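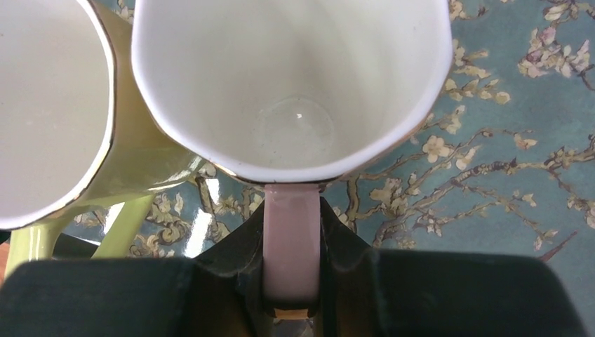

Tea stains are the one kitchen problem I get asked about more than any other, and I've tried pretty much everything on them over the years. Baking soda still wins! Put a spoonful in the cup, add just enough water to make a paste, and rub it around with a soft cloth for a minute or so. A smooth white inside like the ones on these mugs shows every last bit of brown, so you'll know right away when you've missed a spot. Go easy near a gold rim, though – metallic trim scratches if you look at it funny, and I keep the paste well below it.

If the stain has been there since last November (no judgment, mine too), skip the scrubbing and soak it. Drop a denture tablet in warm water, leave it overnight, rinse twice. I used the store brand for ages and then switched to Radico because it was on sale, and I couldn't tell you the difference.

Gold trim and microwaves don't mix either. I learned that with a saucer from my Salameh set, which sparked like the Fourth of July and came out with a black mark that never went away. Those pieces get washed by hand now, in a plastic tub so they don't knock against the sink.

Coffee is easier than tea, by the way. Dish soap and a little salt usually takes care of it. For travel cups with a rubber seal, pull the seal out and wash it separately – I use the tip of a butter knife, gently – and let it dry all the way before you put it back. That funky smell you can't get rid of? It's living under there.

Spoon marks are the gray squiggly lines on the bottom of a cup, and baking soda won't do much for them. They're metal left behind by the spoon, so you need a cleanser made for cookware. Flurix works for me. Use a tiny dab and a damp sponge, and don't use it on anything painted.

Last thing, storage. I stopped stacking cups inside each other after I chipped 4 in one winter, and put up a Prangate shelf with hooks underneath instead. Check the screws now and then, and hang the heavy ones closest to the wall brackets.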